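Ristix Two-Arm Demonstration Cell - Visits and Open Day Bookings

Home > Equipment > Demonstration and Training > Two-Arm Cell

Availability: Drumberg showroom, by appointment. Open day sessions in September.

Overview

The Ristix two-arm cell is a bench-height unit for the handling of soft and irregular goods. It is supplied by Rivera Automation and may be seen in operation at the company's Drumberg showroom. The cell is intended for organisations that sort, fold or repack garments and small household items, and that wish to see the equipment at work before committing to a trial or a purchase.

Both arms are fitted with parallel grippers and share one base rail. They may be run together or separately. During a demonstration the operator will normally begin with one arm and introduce the second once visitors have had an opportunity to ask questions about speed, reach and guarding.

What a demonstration includes

Each session runs for 80 minutes and is limited to 12 visitors. Sessions are divided between a short introduction in the meeting room and a longer period at the cell itself. Visitors stand behind the marked line while the arms are powered. A member of staff remains at the emergency stop for the whole of the session.

The standard program covers:

Start-up and safety checks
Picking single garments from a mixed pile
Moving small packaged items clear of the working area
Changeover between tasks
Questions and discussion of site requirements

Visitors are welcome to bring their own goods for handling. Items should be clean, dry and free of pins or loose fasteners. Goods heavier than 2 kilograms cannot be accepted for the showroom cell - please speak to us about the larger Plederer unit, which is demonstrated separately.

Open day

The September open day is free of charge and has 4 sessions, the first of which begins at 9:30 am. Places are allocated in the order in which bookings are received. Organisations may reserve places for up to 4 staff in any one session. Morning tea is provided. School and college groups should apply for a separate visit, as the open day program is directed at commercial and public sector buyers.

Photography is permitted in the showroom. Visitors are asked not to photograph the control screens or other customers' goods.

The cell at work
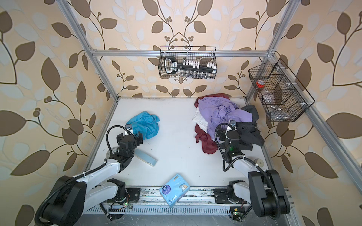 Garment picking remains the task most often requested by visitors, and it occupies the largest part of each session. Clothing is presented in a heap, without prior sorting, so that the behaviour of the grippers on overlapping fabric can be judged fairly. Dark and light items are mixed on purpose. The right arm has its gripper in a black garment at the side of such a heap, with lavender, maroon and white pieces lying against it, while the left is at work on a separate turquoise-blue cloth. A packet of tissues near the front of the white platform is typical of the small packaged goods included in the program. Wire mesh baskets can be fitted to the crossbar and to the side post for the storage of tape and other minor supplies.

Supply and options

The cell is supplied with both arms, the base rail, the aluminium enclosure and operator training at the customer's premises. Wall panels may be ordered plain or in a printed finish. Additional mesh baskets, spare gripper fingers and an extended service agreement are available at extra cost. Lead times are confirmed in writing at the time of quotation.

Site requirements

A level floor and a standard power outlet are required. Clear access should be kept on the front and both sides of the enclosure. Rivera Automation will carry out a site inspection before delivery, and the fee for this inspection is credited against the purchase price.

Bookings and enquiries

Requests for a demonstration or an open day place should be made through the enquiry form on this page. Please state your organisation, the number of people attending, the type of goods you handle and any access requirements. Bookings may be changed without charge up to 2 working days before the session.

Related equipment: Plederer unit | Gripper fingers and spares | Operator training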